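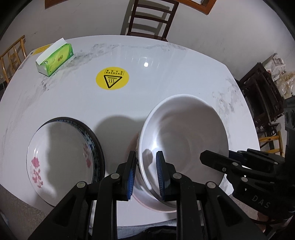 Speaker notes, afternoon session, 25 minutes plus questions

Good afternoon, everybody, and thank you for coming back after lunch, I know that's a lot to ask. (Wait for the door to close.)

I want to talk about scheduling. I realize that "scheduling" is the least exciting word on the program, but stay with me, because most of the trouble we had with Truklow last year came down to what the software thought it was allowed to do next, and very little of it had to do with the arms.

For anybody who missed the morning: Truklow is our planner for two-handed tabletop work. It reads demonstrations that people make with a pair of hand-held grippers, cuts them into short segments, and learns which segments can follow which. Underneath it sits Fleko, the controller, which takes a segment and turns it into motion. Perception is a separate piece, and I'll get to that, I promise.

SLIDE 3. The old way.
Our first version had one clock for both hands. Every segment started on a tick, and left and right waited for each other. It was lovely to debug! You could print the whole plan on one sheet of paper. It was also terribly slow, and it taught the planner that a hand with nothing to do should hold still, when the people in the demonstrations were already drifting toward whatever they meant to do next.

SLIDE 4. Stacking.
Go slowly on this one, people like dishes. 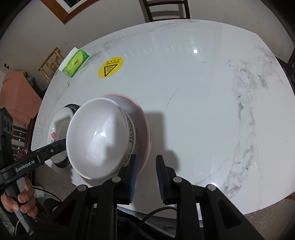 Slide 4: Stacked tableware on a marble-patterned table, with a gripper on either side.

Look at the bowl on top. It's upside down, and it sits on another bowl, which sits on a plate. To the old planner "bowl on bowl" was one relation, and it didn't care which way up anything was. So a plan could be perfectly legal and still ask Fleko to grip a rim that was now at the bottom, right up against the dish below. We added orientation to the state, just up or down or tilted, and the number of plans Fleko rejected fell from 62 in the test batch to 11. Same controller, same demonstrations. I was a bit embarrassed by how small the change was.

(If somebody asks about glossy surfaces, say yes, reflections hurt us, and point them to the perception part.)

SLIDE 6. Two clocks and a handshake.
Now each hand has its own queue. They only meet at what we call a handshake, a point where both have to agree before either one goes on. Lifting a wide bowl from two sides is a handshake. Reaching is usually free. We label handshakes automatically by looking at when both grippers are closed on the same object, and then a person checks the odd ones. Tell the story about the week we forgot to release a handshake and both queues sat waiting very politely for each other until somebody went for coffee.

SLIDE 8. Perception.
We feed the planner 12 frames of history from each gripper view. We tried one frame and it lost track of things as soon as one dish covered another. White dishes on a white table are hard, and a bright reflection can look a great deal like a rim. The Kurup tracker keeps a guess for hidden objects and lets that guess get vaguer over time, and Truklow is allowed to plan on a vague guess as long as the next segment is a look and not a grasp.

SLIDE 9. Tooling.
Please don't skip this even if you're running late. The replay viewer, Cloretti, shows both queues under the two gripper views, with the handshakes as vertical bars. We now replay over 256 segments before every release. New people on the team learn more from a morning with it than from anything I've written, these notes included.

SLIDE 10. What still doesn't work.
Nested bowls that stick together. Segments that are too short to label. Anything where the right move is to put the thing back down and start again, as the planner still treats that as failure and picks up a penalty for it. We hope to have a first try at this by October.

Leave slide 10 up during questions. Viewer link is on the handout.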